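Jelside Home & Garden Forum > Pests > Pantry moth, third generation, traps not keeping up

clurdale_kev
Indian meal moth in a walk-in pantry, first noticed in November. I've run 2 pheromone traps since then and I'm still catching males every night. All flour and rice is in screw-top jars. Larvae are still turning up on the ceiling near the cornice. What am I missing?

R. Sitthichai
Pheromone traps are a monitoring tool. They take males only, and one surviving male will mate with several females, so catch numbers tell you the trend and very little else. You need the food source. Check dry dog food, bird seed, dried chillies, herbal tea and anything with nuts in it. Screw-top jars without a rubber seal don't count either. First instar larvae will follow the thread.

mothballed
Disagree that traps do nothing. I logged mine over a full season in a small grain store and took 221 off one trap before the count fell to zero. No other treatment.

R. Sitthichai
Was the grain turned over in that time?

mothballed
Yes, sold and replaced.

R. Sitthichai
Then you removed the food source.

Wagner Trindade
I did pest work out of Trodow for a good while, so here's the order I'd go in. Empty the pantry completely, shelf by shelf, and put everything from an opened packet in the freezer at minus 18 for a week. Vacuum the shelf pin holes, the join between shelf and wall, and the underside of each shelf. Pupae sit in those spots and the cocoon protects them from most surface sprays. 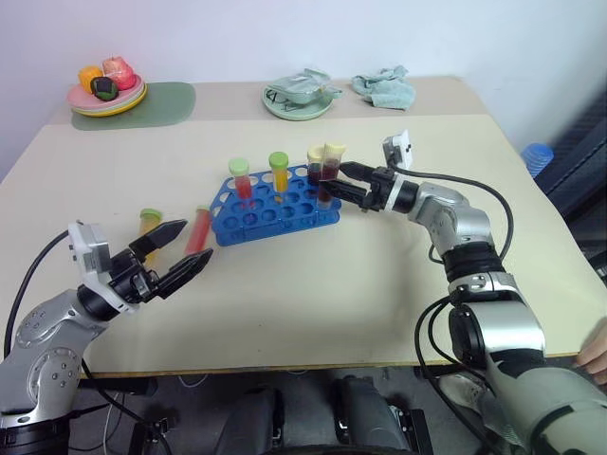 Once that's done, wipe down with warm soapy water and let it dry before anything goes back. Leave the freezer stock in sealed tubs for another month and look at it weekly – webbing in the top centimetre is the usual first sign. I wouldn't fog. It knocks down adults on the wing and leaves the rest.

clurdale_kev
Found it, I think. Half a bag of sunflower seed behind the hot water unit, webbed solid. Binned outside. Is it worth getting the Trichogramma wasp cards as well?

mothballed
Yes. Gruber sells them by the card, 2,113 eggs to a card according to the label on mine. Replace every fortnight.

R. Sitthichai
Only if there are still moth eggs for them to parasitise. They do nothing to larvae or pupae. I'd wait and see what the traps say first.

Wagner Trindade
Agree with waiting. At 20 degrees you'll keep seeing stragglers for six to eight weeks from pupae already in the cornice. Wasps won't touch those. A plastic scraper and a vacuum will.

mothballed
Cards are cheap and he's got eggs somewhere. I'd still put one up.

clurdale_kev
Going with the vacuum for now. One new larva this morning, none on the ceiling. Will post trap counts at the end of the month.

Thread views: 981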